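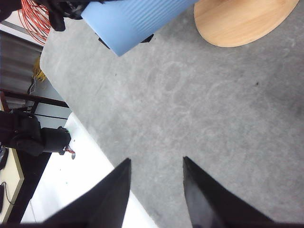 2月の公開日は午前10時に始まった。会場はオフィスビルの3階にあるRemivikの開発室で、ふだんは社員しか入らない。片づけ作業用のロボットアームを手がける同社が、取引先と近隣の住民に部屋を開けるのは今回が初めてだという。開発責任者に、実演の合間と終了後の二度に分けて話を聞いた。

まず、なぜ展示会場を借りずに開発室で行ったのかを尋ねた。

「展示会だと、机の高さも照明も全部こちらで決められます。それで動いても、買う側の方は自分の職場で動くかどうか判断できません。ふだんの部屋を見てもらうほうが話が早いと思いました」

責任者によると、案を出したのは営業の担当者で、開発側は当初乗り気でなかった。開発中の機体は止まることがある。止まったところを客に見せるのかという議論が、社内で1か月ほど続いた。

「最後は、止まったら止まった理由を説明すればいい、ということになりました。実際、午前の回で2回止まっています。1回目は通信で、2回目は私が非常停止ボタンに肘を当てました」

実演したのは「Kata」と呼ばれる機体である。2本指のグリッパーを備え、床や机の上の物をつかんで決められた場所へ運ぶ。名前の由来を聞くと、動作の「型」から取ったという答えだった。

「人が先に手本を見せて、それを繰り返し覚えさせます。型を稽古するのに似ているので、そのまま名前にしました。海外の取引先には説明が要りますが、短いので覚えてはもらえます」

公開日までに集めた手本は1,049回分になる。すべて社内で記録した。作業は片づけに絞り、物を拾う、持ち替える、置くという流れを繰り返している。

「多いか少ないかで言えば、少ないです。ただ、回数を増やすより、失敗しかけて立て直した手本を入れるほうが効く場合があります。きれいに成功したものだけを集めると、少しずれたときに何をしていいか分からない機械になります」

手首のカメラについては、来場者からの質問が多かった。指先のすぐ近くから見るため、つかむ直前の位置合わせには向くが、部屋全体の把握には向かない。

「腕が動くと景色も全部動きます。人間で言えば手のひらに目があるようなものです。慣れるまでは、画面を見ている私たちのほうが酔います」

指の形についても聞いた。先に向かって細くなる指は、同社の試作では三代目にあたる。初代は幅が広く、重い物を安定して持てた一方、床に置かれた薄い物を拾えなかった。

「細くすれば薄い物は拾えます。その代わり、丸い物が逃げます。両方を一組の指でこなすのは難しくて、今は細いほうを選んでいます。交換式にすればいいという意見も今日いただきました。重さが増えるので悩んでいるところです」

指の色は黒である。午後の回では、白や明るい色のほうが親しみやすいのではないか、という声が来場者から上がった。責任者は検討していると答えたうえで、色を変えると学習用の記録も取り直す部分が出てくると説明した。

床の話も出た。灰色のカーペットは毛足によって物の滑り方が変わり、硬い床で覚えた動きがそのままでは通じないことがある。

「硬い床だと、指が当たったときに物が滑って逃げます。カーペットだと逃げない代わりに、指先が繊維に引っかかる。床の種類は、お客様に最初に聞く項目の一つです。写真も送ってもらいます」

腕の駆動部はMikkelsenから調達している。独自に作らない理由を聞くと、人手の問題だと答えた。Remivikの社員は11人で、うち機械設計の担当は2人しかいない。

「関節まで自分たちで作ると、それだけで会社の仕事が終わってしまいます。うちが時間をかけたいのは指と、覚えさせ方です。駆動部の音がもう少し静かになれば助かる、という要望は先方に伝えてあります」

公開日の定員は最大60人とし、午前と午後に分けて受け入れた。午後の回には、備品の貸し出しを営むSusisの担当者も来ていた。同社は返却品の仕分けへの導入を検討しており、実演後に長く話し込んでいた。責任者に内容を尋ねると、話せる範囲でと断ってから答えた。

「速さのことを聞かれました。仕分けに慣れた人と比べれば、今のKataはかなり遅いです。夜の間に少しずつ進めるという使い方なら合うかもしれない、という話をしました。契約の話はまだ何もしていません」

来場者には子ども連れもいた。安全面では、腕の届く範囲に人が入らないよう係を1人置き、動作の速度も通常の半分に落とした。子どもからは、つかんだ物を離さなくなることはあるのか、と質問があったそうだ。

「あります、と答えました。電源が落ちたときに開くか閉じたままかは設計で決めることで、うちは閉じたままにしています。持っている物が落ちるほうが危ないという考えです。指を挟まれた場合に備えて、手で開けるレバーも付けています。あの質問が一日でいちばん説明しやすかったですね」

一方、答えにくかった質問もあった。いつ買えるのか、という問いである。価格も発売時期も決まっていない。年内に2か所で試験導入を行い、その結果を見て決めるとしている。試験先の名前は明かさなかった。

次の公開日について聞くと、夏までにもう一度開きたいという返事だった。その際は、来場者が自分で腕を操作して手本を記録する時間を設けたいという。

「見るだけだと、どうしても遅いという感想になります。自分で一度動かすと、コップを一つ持ち上げるのにどれだけ細かい操作が要るか分かってもらえます。社員の家族に試してもらったら、皆さん途中から無口になりました」

申し込みの受付方法は未定で、決まり次第、同社のサイトで知らせるとのことだ。午後の回は予定より少し延び、取材を終えたのは午後5時すぎだった。責任者はこのあと、午前に起きた通信の不具合の記録を見直すと言って席に戻った。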